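About Nirkov

Nirkov is a small school for march stewards. We teach people how to keep a public march or a rally safe for those who walk in it, and for those who only want to cross the street. We have our classroom in Sanstead, on the second floor of the Dunne building, and the entrance is from the yard side.

The school was opened after a long summer of street demonstrations in our city. Many of the groups who called these marches had good speakers and good banners, but very few people who knew how to read a route permit or how to speak with a police officer at a closed road. We were ourselves among the people in vests, and we made many mistakes with the radios. 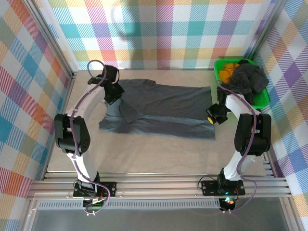 Dark gray garment, partially folded, and the green basket

The basic course has 16 lessons. In the first part the students learn about the permit, the route map, the meeting point and the end time. After this comes the practical work: how to make a line with the arms open, how to stop a column of people at a crossing, how to let an ambulance pass through, how to calm down a quarrel between a marcher and a driver. One full lesson is given to writing a short report, which most students find boring and later thank us for.

A group has at most 11 students. We prefer it so, and we ask for your understanding if you must wait for a place. Until now 245 stewards have finished the basic course, and the largest march where our students served had 1000 participants.

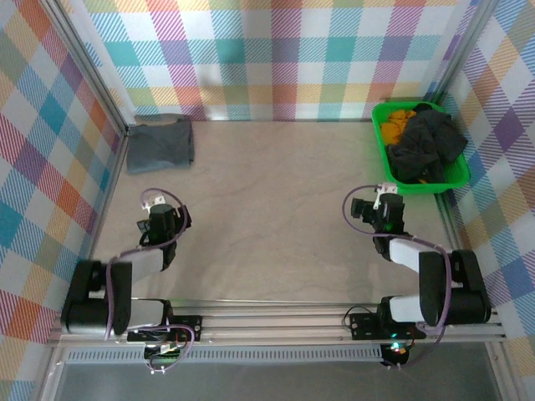
We do not organize marches, and we do not ask our students which opinions they have. In the same class there may be people from a tenants' union and people from a business association. The law about public assembly is the same for both, and we teach it from the text of the law. We also do not give legal advice. If you were arrested or you received a fine, please contact a lawyer.

For organizers who have already their own stewards, we offer a one-day review under the name Furkitz. Our teacher walks the planned route with you, looks at narrow places and building sites, and leaves you a written list of remarks.

The next basic course starts in July. Please register by June 18, 2021. The price includes the handbook and the use of a radio, but the radio must be returned with its charger.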